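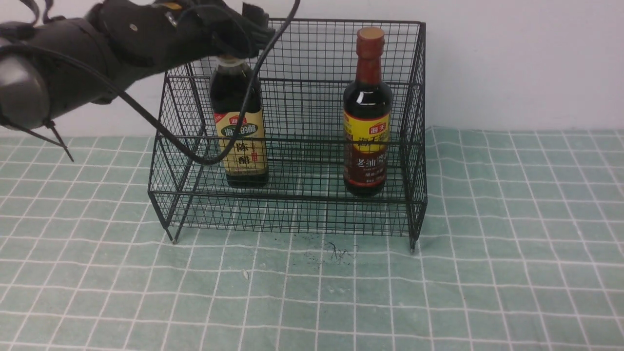 Wire basket on the green checked cloth, Cellanstead shop

About us

Cabello is a small refill and household shop in Cellanstead. Two rooms, one till, a back yard with bins in it. Started by Lucía Nieto on a market pitch, moved indoors when the pitch got too wet and the van gave up.

What we do - washing up liquid, laundry liquid, hand soap, vinegar, oils, dry goods by weight. Bring your own bottle or buy one off the shelf. Any bottle is fine so long as its clean and has a lid that fits. Please rinse it at home, our sink is tiny.

We stock 262 lines at the moment, will be more once the new shelving is up. If you want something we dont have, write it in the book by the door. Lucía reads it on Saturday after closing and orders from there.

Deliveries
Cellanstead and the villages out as far as Kelik. Orders in by 9 the night before. Leave your empties on the step and we take them away with us. No delivery charge over £21, under that it's £2.

The name
Cabello was Lucía's gran's surname. People ask if we do hair. We do sell shampoo, so sort of.

Grisumness
Our own range of soap, made in the unit behind the shop. Plain, oat and a rosemary one that sells out every December. The word is what Lucía's dad called a grey morning and it stuck. Bars and liquid, no gift boxes - paper band only. Seconds are in the crate under the counter, half price, nothing wrong with them apart from the shape.

Trade
Cafes, B&Bs, village halls - we do bigger containers on account. Ring and ask for Lucía, mornings are best. Prices for teh trade list go out by email, if yours hasn't come check your junk folder.

Parking is behind the chemist. Dogs welcome, bikes outside please.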